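Category: Toy Library > Help > Frequently asked questions

Who can join the Serska Toy Library?
Any family, carer or family day care educator living in the shire. Grandparents are welcome to hold their own membership. You'll need a driver's licence or a recent rates notice or power bill.

How much does it cost?
A yearly membership is $49 and runs from the day you sign up. Concession card holders should ask at the desk for the reduced rate. We don't take cash at present.

How many toys can I borrow?
Four at a time, plus 2 puzzles. Large items such as slides and ride-ons count as two toys. We have more than 3,000 items in the catalogue, though not all of them are on the shelves at once.

How long can I keep them?
Three weeks. You can renew once online unless another member has a reservation on the item.

Do you lend alphabet and number sets?
Yes. They're shelved under Early Learning, with the blue dot stickers. Foam letters go out in a zip bag with a contents card. Please check the bag against the card at home before the kids get into it and email us the same day if something is missing.
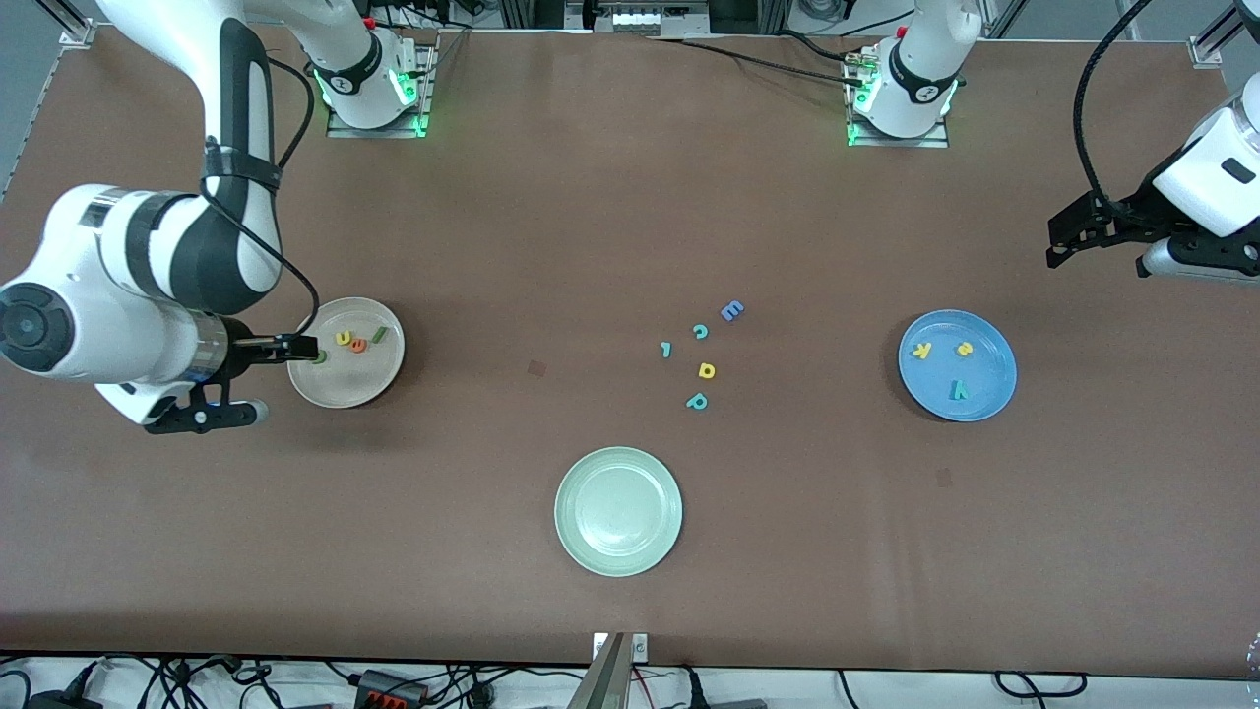

Foam letters and plates.

What if we lose a piece?
Have a good look under the couch and in the car first. Small pieces are $2 each. If the missing piece makes the toy unusable we'll charge the replacement cost, which is listed on the item's catalogue page.

How should I clean toys before returning them?
Warm soapy water and a soft cloth for plastic. Foam can be rinsed and laid flat on a towel. Don't put anything in the dishwasher. Toys that come back dirty attract a $5 cleaning fee.

Can I book party packs?
Yes, from June each year for the following summer. A refundable bond of $200 applies. Contact Krystyna Marciniak to check dates.

Do you accept donations?
Complete toys in good nick, yes. We can't take soft toys, anything with a button battery, or cots and car seats. Ring Edem Ayaaba before you drop anything off.

Last updated 6 Dec 2021

Contact us | © Serska Toy Library | Back to top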